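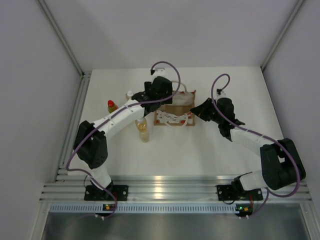

*Two arms, one paper bag, three bottles.*

**Thread: Can they do chores yet?**

**trosedora_loic** — Mar 21, 2020

Bagging is the chore I keep coming back to. My brother Aurélien runs the packing bench at Clevitz and says he'd hand it over tomorrow. I say we're years off. Bottles are the easy part. Bags sag, handles flop into the opening, and every bag is different.

**vsarmiento**

I disagree about the bottles. Clear ones are hard for cameras, and a square bottle has to be turned the right way before two fingers can close on it properly. Put a rope handle across the opening and you've got a real problem.
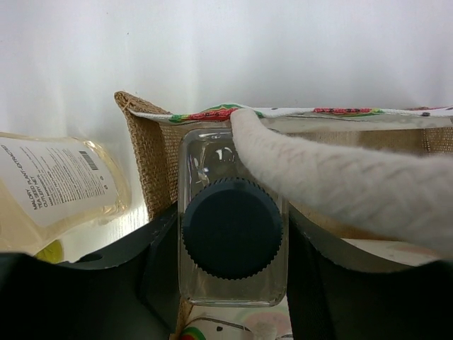 I'd also want to know what happens when one is lying on its side. A person picks it up without thinking. For a machine that's a separate job — different approach, different grip, then it still has to be stood up or slid in.

**ludi_rey**

You're both asking for too much. If it packs 50 bags a shift and I fix a few, I'd take it. I don't need it to be fast. My dishwasher takes 60 minutes and I don't stand there watching it.

**trosedora_loic**

Your dishwasher doesn't need fixing a few times a shift. If I have to stay in the room I may as well pack the bags myself.

**raph_g**

Depends what you count as done. Four bottles side by side in a jute bag with the caps all pointing the same way is done, as far as I'm concerned. I wouldn't care if the bag was lying down. 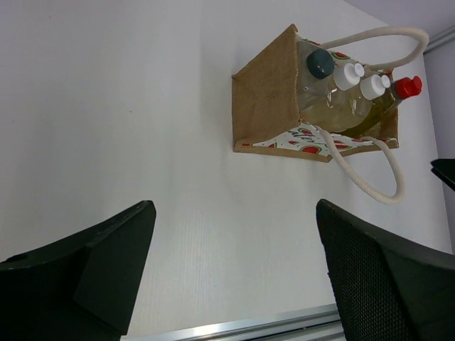 ## Page 2

**vsarmiento**

I'd care. Somebody has to stand it up and carry it. Show me 30 in a row, mixed bags, and I'll change my mind.

**ludi_rey**

Paper bags too, please. We don't use jute.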